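Setting Up a Two-Armed Robot in a Simulated Room, Before You Let It Near the Door

I promised Araceli Trujillo I would write this up properly, because I have now explained it to her, to Jaime Godinho and to my own forgetful self, and each time I left something out. So grab a coffee! We are going to get a two-armed mobile robot standing correctly in a simulated room, check its arms and grippers, and save a starting pose you can come back to whenever things go sideways.

I use Tolow for the room and Nolov for the robot controls, but the order of the work should carry over to whatever you have.

Step 1. Load the room, then the robot

Load the room by itself first and let it settle. Then bring in the robot with both arms raised and the grippers open. I know it is tempting to load everything in one go (I did it that way for ages), but if an arm starts out inside a wall, the solver shoves the whole robot across the floor and you will spend your evening hunting for a bug that isn't there.

Switch to the view from the robot's own head and have a good look at both arms. 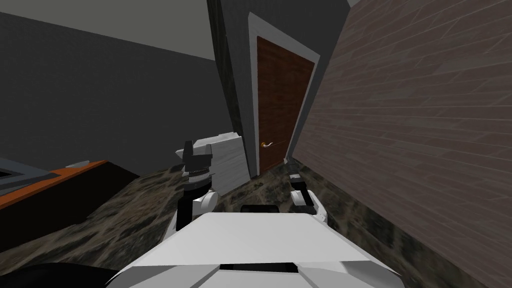
Both arms up, grippers empty, with the door ahead and the right arm close to the wall.

Step 2. Check the clearance on both sides

Look at how much floor you have between each arm and the nearest wall. In a narrow room one side is nearly always tighter than the other, and the tight side is the one that will bite you. If a strip of floor is all you have, slide the base over a little before you move any joints. Type the new position in by hand, press Apply, and wait for the numbers to stop changing.

My own file, Drarkthorpe, lets the base settle for 215 simulation steps. You can go longer if you like, it only costs you a sip of coffee.

Step 3. Move one arm at a time

Start with the shoulder, then the elbow, and leave the wrist for last. Use small moves. Henrique Mota likes to run both arms together and he gets away with it, but he has been doing this a lot longer than I have, and when something bumps I want to know which arm did it.

Bring each arm forward and down toward the part of the room you plan to work in. The two arms do not have to match. I am quite happy with one gripper held up near the middle of the view and the other reaching lower, as long as neither one touches anything.

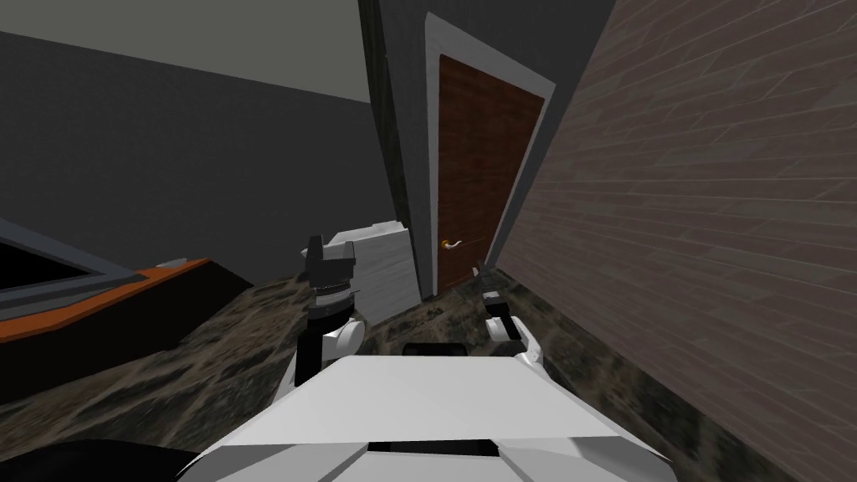
What should I do if the gripper shakes when the arm is holding still?
Lower the wrist stiffness a little at a time until the shaking stops, then raise the damping by the same small amount and test it again.

Step 4. Open and close the grippers

Run each gripper through a full close and a full open with nothing in it. Watch the fingers and watch the contact readout as well. If you see contact while the fingers are wide open, the collision shapes are overlapping, and you will want to reload the robot model before going on.

Step 5. Save the pose

Save the joint values under a name you will recognize in October. Mine used to be called things like "good" and "good2" and I am still paying for it. I keep the base position in the same file so the two can't drift apart.

Reload once from the saved file and compare. If any joint has moved, go back to Step 2 and give the base longer to settle.

Updated 3/2/25 with the gripper shaking fix, which came from Custódio Correia. Thank you, Custódio!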